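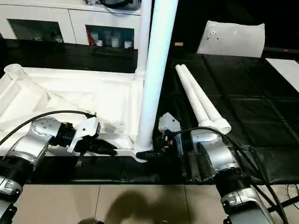

Both grippers at the foot of the tall pole, Ovholm base on the table

From: Marwat bench
To: teleop list
Date: 5th July
Subject: Re: Re: two-arm assembly by remote, how slow is slow?

On the two-arm thread, someone wrote:

> We tried the Jivholm kit with both arms last winter and gave up on the
> poles. Single parts on a table, fine. The moment both hands have to be
> on the same part, our operators start fighting themselves. One hand
> pushes, the other hand pushes back, and you end up with a demo that
> teaches the policy to wrestle. Did you put any limit on the force, or
> do you just tell people to be gentle? And do you throw out the bad
> ones or keep them?

Oh, the wrestling! Yes, we had that too, all through February, and I'm glad it's not only us.

We do have a force limit but it's set pretty high and I don't think it's what helped. What helped was deciding before each run which hand is the boss. If the right hand is doing the moving, the left one just stays close and keeps the pole from wandering. People can swap between runs, but no swapping in the middle of a run. It sounds too simple, I know, and I argued against it for a while (I like to swap, I'm a swapper), but my own demos got cleaner as soon as I gave in.

The picture up top is from the big white base, the one with all the ribs underneath your fingers when you pick it up. Both sets of fingertips are down low on the pole, just over the corner of the base, and they nearly meet. We used to let people grab wherever they liked, and everyone went high, probably since that's how you'd carry a pole in real life. Then the bottom end swings around like crazy and you spend the whole run chasing it. Going low means you can't see the socket quite as well past your own fingers, so expect some grumbling for the first day or two.

As for throwing out bad ones, we keep more than we used to. The set stands at 3,235 runs right now and that includes plenty where the operator misses the socket, backs off and tries again. Those I want! A policy that has only ever seen perfect runs has no clue what to do when it's a hair off. What I do toss is anything where the two hands pull against each other for more than 2 seconds. I go by the motor current for that, the video doesn't show it well at all.

You also asked how long it takes. One pole takes a decent operator 42 seconds on the remote. With hand guiding (motors slack, you just push the arms through it yourself) it goes down to 20, and I keep getting asked why we don't do everything that way. Well, try hand guiding both arms by yourself. You need a hand for each wrist and then you're leaning over the table, blocking every camera you own. We still use it for the simple stuff, picking up one of the loose tubes and setting it down again, but for anything with both hands on one part it's remote all the way.

Oh, and cables. Leave a lot more slack at the wrist than you think. Ours run back along the arm, and when they were short you could feel the wrist turn go stiff near the end, and the operators learned to avoid that angle without ever mentioning it. Took me ages to spot it in the data. If your runs all have the same odd little elbow move in them, check that first.

I haven't tried any of this on the Brarnska arms, so if anybody has, please post your settings, especially whatever you're using for smoothing on the leader side. We have it nearly off at the moment and I go back and forth on it. With more smoothing the paths look lovely but everyone overshoots the socket.

I can put our run checklist on the list if people want it. It's one page and half of it is about cables.

Marwat bench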